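What Happens to Sourdough When You Change the Flour?
Term project report, Food Studies
Rostevville, 14 March 2005

Why I picked this

My nan's starter has lived in the back of our fridge since before I could reach the shelf, and when we were told to choose a project we could do mostly at home, I already had half of it sitting in a jar. I wanted to know why the loaves I make with it taste so different from the ones at Hofstetter, the bakery near the train station, even though Benedikt Mösli (he owns the place) gave my mum the recipe years ago and swears he left nothing out.

My guess going in was the flour. He uses a mix with rye in it, and we've always used whatever plain white was on special.

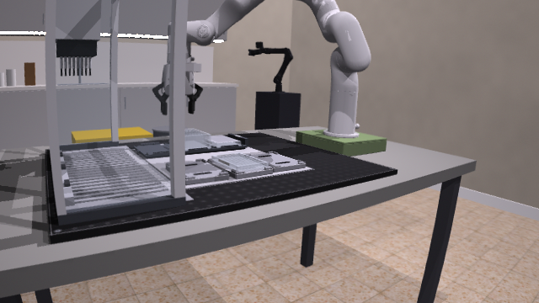
So the plan was to keep four jars going at once, all split off from nan's starter on the same morning, and feed each one something different: plain white, wholemeal, light rye, and a half and half of white and rye. Same jar, same tap water left out overnight, same spot on the bench beside the kettle. Florante Sison, my project partner, kept a second set at his place so we'd have something to compare if mine went mouldy.

Feeding them

Every feed was flour and water in equal weights, once a day after dinner. I put a rubber band around each jar at the level of the mix straight after feeding and then measured with a ruler how far it had climbed above the band at bedtime and again before school. I missed two mornings. Florante missed more than that but he says his little brother filled in for him, so I've left his numbers in and marked them with a star in the table at the back.

The rye jar was off like a rocket. By the third day it was pushing at the lid and smelled like green apples, while the plain white one just sat there looking like glue. The wholemeal was somewhere in the middle and had a grassy smell that I got quite fond of. The half and half was slow to start and then caught up in a single night, which I still can't explain, and Florante's did the same thing a day later.

We had one disaster. Our kitchen scales (a Wondik, older than me) started drifting, and I'd been adding too much water to everything for two days before I noticed that a stick of butter had apparently put on weight. I bought new batteries, checked it against Liesl Rainer's scales next door and started the count again. That's why the table begins on day three.
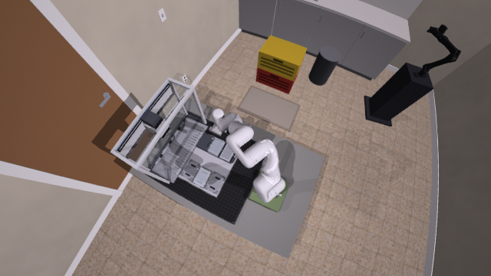
Baking day

We baked in April last year as a practice run and it was a mess, so this time we wrote everything down first. Each loaf had 400 grams of flour and 132 grams of starter, with salt and water to the recipe. The flour in the dough itself was plain white for all four, because otherwise we'd be tasting the flour and not the starter. Marlies Gruber, our teacher, pointed that out and I'm very glad she did, as I had the rye bag open already.

My oven only fits two loaves, so the white and wholemeal went in first and the other two had to wait in the fridge. I know this isn't fair on them! It was that or carry dough down the street to Florante's in a mixing bowl, and it was raining.

The rye-fed loaf came out the tallest and had the best colour on the crust. The white-fed one was flatter and quite dense near the bottom, but my dad ate most of it with jam, so it can't have been too bad. The half and half tore along one side where my slash wasn't deep enough. The wholemeal one looked ordinary and was the one I kept going back to for the flavour. 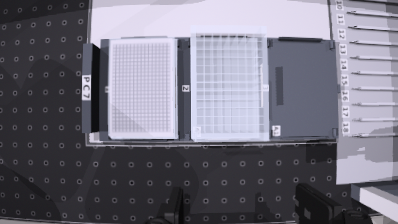
The taste test

We cut everything into small cubes and put them out on plates marked with coloured toothpicks, then got people to score each one for sourness, texture and whether they'd want a second piece. I included Mr Mösli, who was very serious about it and drank water between bites. He put the wholemeal first. Most people put the rye first, and Berwyn Cadwaladr, who marks our reports, gave everything the same score and asked if there was any cheese.

Hardly anyone found the white one sour at all. I'd expected the longest wait in the fridge to give the most sour bread, and the half and half was in there just as long as the rye, but people scored it a fair bit milder. I asked Mr Mösli about it and he reckons the rye feeds the bacteria better. Our library book says much the same thing, with more about minerals and enzymes than I could follow.

What I'd change

Bake all four at the same time, for a start. I'd also take the temperature of the kitchen, as we had a couple of really warm days in the middle and I only wrote "hot" in the notebook. Florante wants to try it with spelt.

The rye jar is still going and so is nan's original. I tipped the white one into pancake batter.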